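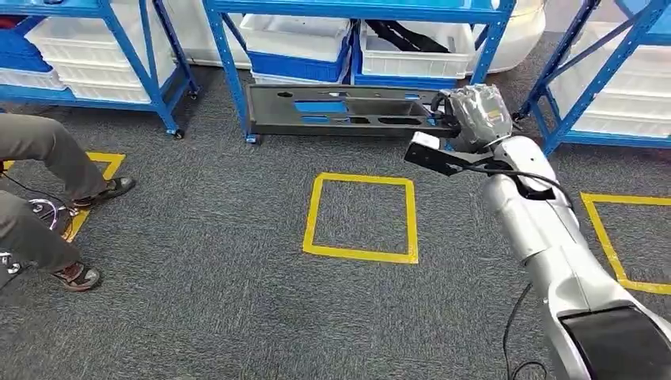 Last modified: Sun 9 May

4.2 Tape on the floor, and what it does to a room

OK, so this is the part of the paper I've been itching to get to, because the floor is where I changed my mind. When I started on shared workrooms I thought it would all be about shelves. I had pages of notes on shelves (1253 lines in the notebook file, and yes, I know). The Umoteo room has a perfectly nice blue metal shelving unit, and I gave it the whole first week. Then I went back over the pictures and saw that what I kept looking at was the yellow tape.

Figure 3, at the top of this section, has three taped squares in it, and the one in the middle is the best of them: four strips, a clear outline, plain gray carpet inside. Now, a square of tape holds nothing up and keeps nothing out. You could walk straight across it. But in the interviews people talked about squares like these as if they had walls! They said "in the square" and "out of the square" the way you'd say "in the kitchen." One person at the Orix site told me she'd put a box down beside a square once, noticed, and gone back to shove it in, even though she was already late for lunch.

I asked all 39 people the same thing: if you had to put something down in a hurry, where would it go? The answers fell into two big heaps. The first heap was any marked bit of floor. The second was the nearest flat surface at hip height, meaning a table, and that's where tidying gets hard. A table invites you. Tape on carpet at least makes you bend down, and I think the bending gives you a second to ask whether the thing belongs there. (I can't prove the second part. Section 6 has my attempt.)

Carpet matters too, more than I'd expected. On the low-pile dark gray kind, yellow shows up from right across the room. At Dela Peña the carpet was a sort of mustard, and I honestly tripped over a crate because I couldn't see the marking it was meant to be inside. We tried white tape there for the rest of May and it was better, though it picked up dirt fast.

Back to tables. The steel one in Figure 4 is my favorite piece of furniture in the study. The top is bare, apart from a tiny whitish speck, and you can see the smudges and scratches on it, and along the far edge there's a row of boxes: two dark ones with a bit of yellow on them and a tan cardboard one. I love a row like that. It's what I've been calling an edge line, where the stuff ends up lined side by side at the margin and the middle of the surface stays clear. Edge lines came up in my notes at every site except Brindside, where the tables were too narrow to have a middle.

Figure 4. Steel table with an edge line of boxes.
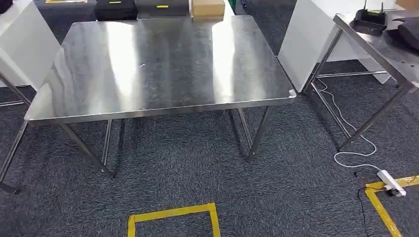 Marilou Umali, who read a draft of this, told me she thinks I'm too soft on edge lines. In her view a row of boxes is clutter that has learned to stand up straight, and it would be smarter to ask how long each box has been in its spot. I take the point, and I've added age of placement to the coding sheet for the second round. I still don't think a clear middle counts for nothing, though. In the diaries people were much more willing to start a job when they didn't have to move anything first, even if the things at the margin had been sitting there for ages.

The second round will also swap tape colors between rooms, so I can pull the color apart from the carpet a little.

Comments (3)

Benjie Estrella
Did you try rounded outlines? We had circles at our old place and things drifted out of them all week long. Squares were fine.

reader in the back office
The bit about bending down is so true. Our hip-height counter is a disaster and the floor is spotless.

Benjie Estrella
Also, which tape did you use on the carpet? Ours lifts at the corners after about 55 days.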